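My mother-in-law, Efthymia, came to us in July and brought one suitcase of clothes and one bag of things she thinks a kitchen must have. In the bag was a tablecloth with small flowers. I did not want it at first. I like an empty table, or I thought I like it. But she put it on the table before I finished to make the coffee, and it stayed there.

After this I started to look at the rest of the kitchen in a different way. We moved in with 432 things on my packing list (yes, I made a list, my husband Iraklis still laughs about it) and I think a big part of them went directly into the drawer next to the stove. To find a spoon in this drawer you must first take out the whisk, the peeler, and the thing for the eggs which we never use.

So one evening I took everything out and made two piles, what I use every week and what I only keep. The long sticks and spoon handles were the worst. They are too long for the drawer, they lie diagonally and then the drawer does not close. I decided that they will live on the table, in a small basket, standing up.

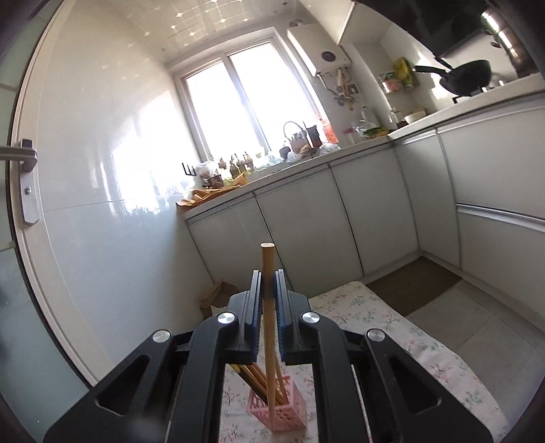
The pink basket on Efthymia's tablecloth.

The basket had clothespins in it before. It is plastic, with holes in the sides, and I like that I can wash it in the sink. Pink is not my color, but with the flowers on the cloth it looks like I planned it. Iraklis wanted to order a ceramic pot from Cillden and I said let us wait one month.

There is one problem. If I put all the long ones on the same side, the basket wants to fall. Now I put a flat stone at the bottom before I fill it — my grandmother did this with her flower vases — and it stands better.

The drawer closes now. The second pile is in a bag in the hall and I must decide what to do with it. Efthymia says to keep the thing for the eggs. Next I want to do the cabinets under the window, where we put all the jars and also, I am afraid, the lids of other jars.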